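Hand-held grippers for clothes, home build
Posted in: Home and Shared Shop Builds

tove_ravn
Posted April 23, 2019
I started this in January and have enough to show now. The goal is an arm at home that can fold shirts. Before I spend money on the arm I want demonstrations, so I've been working with hand-held grippers, one per hand, doing the laundry on a bed. The same fingers will go on the arm later.

The fingers are yellow wedges with a cutout in each one. They ride in a slotted frame and close when I pull the trigger. The first spring was a 500 gram one from the Anmont assortment and it was too stiff. My hand was done after one basket. The one in there now is lighter and I can work for 70 minutes before I want a break.

Most of what I've tried so far is dark clothing on a green sheet. Zippers are the hardest part. A jacket wants to fold where the zipper wants to fold. 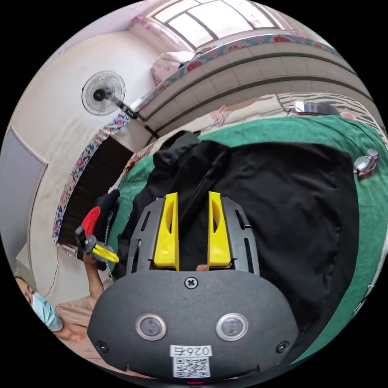 benchrat
How do you keep the finger pads lined up when they close on a thin layer of cloth?

tove_ravn
Both fingers run off one linkage, so they move the same distance. I set the gap at the tips with a strip of card before I tighten the screws, and I check it again every few sessions.

kirkegaard_a
Nice work. I'd push back on the black clothes, though. Black on black is about the worst case for any camera. You lose the hem, you lose the collar, and when one shirt lies on another you can't tell where the first one ends. I'd do the first batch with light towels and get something that works end to end.

tove_ravn
I thought about towels. Most of what comes out of my dryer is black, so that's what the arm has to deal with. If I only train it on towels I'll have a towel machine.

kirkegaard_a
A towel machine that runs is worth more than a shirt machine that doesn't. But it's your bed.

lowtorque
I'm with Tove on this one. I did 500 towel folds with a Drastus arm and the first T-shirt I gave it was a mess. Sleeves are a different job. Do you put two shirts down at once, or one at a time?

tove_ravn
Both ways. Flat with the collar open is easiest. Two together is where I have to slow down, and I grab both layers more often than I'd like.

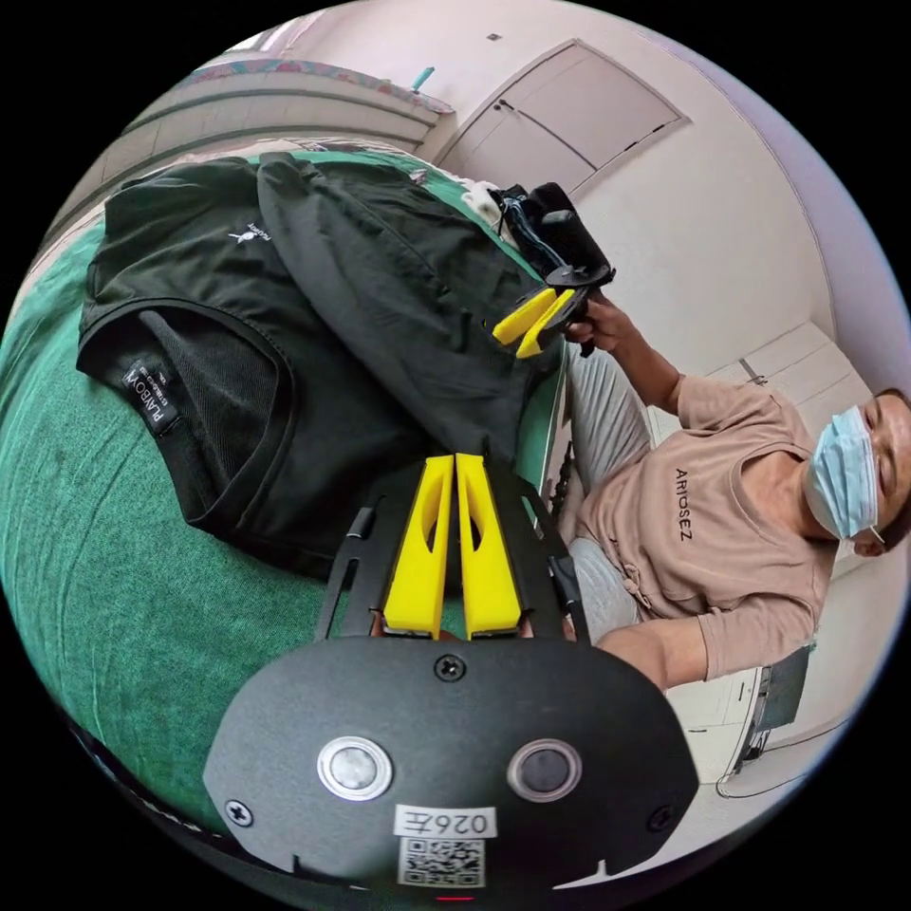
Second gripper up, two black shirts on the sheet

benchrat
What's the finger tip like at the very end? Mine are Bevau pads cut down with a knife and they slide on jersey unless I squeeze hard.

tove_ravn
Tapered. The wide ones I made first pushed the cloth away before they got under it. With the taper I can press down into a fold, close, and lift. It still misses on very thin fabric.

lowtorque
Pressing down works on a bed. On a hard table you'll stall the arm or bend a finger. Something to plan for when you leave the mattress.

tove_ravn
Good point. The Lâm wrist I'm looking at has some give in it, but I haven't tested one. I might just put a folded blanket on the table.

kirkegaard_a
Don't rely on the blanket – it shifts, and then your heights are off. Clamp down a sheet of foam if you go that way. I lost a weekend to a blanket.

tove_ravn
OK, foam. I'll see what's in the shop. One more from the pile work:

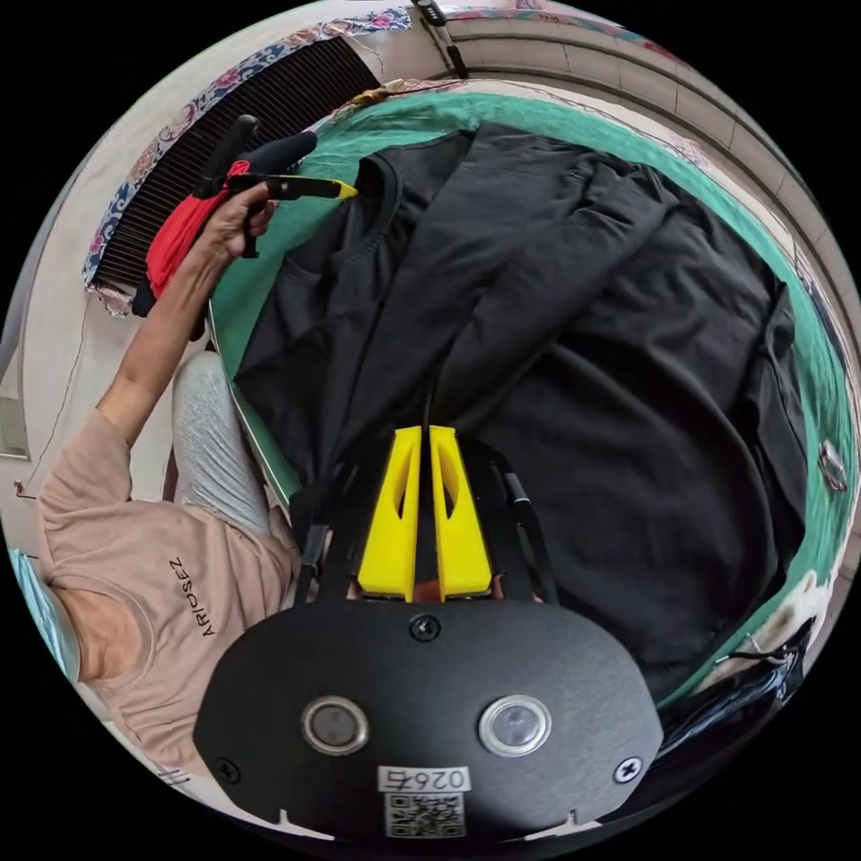
Fingers pressed into the pile, other gripper coming in toward the collar

kirkegaard_a
That collar is easier to make out than I expected. I'd still like to see a towel.

benchrat
Could you post the linkage drawing when you get a chance? I have five of the same spring left over and would rather use them than order more.

tove_ravn
Will do. The drawing still has the old hole spacing on it, so give me a few days to fix that first.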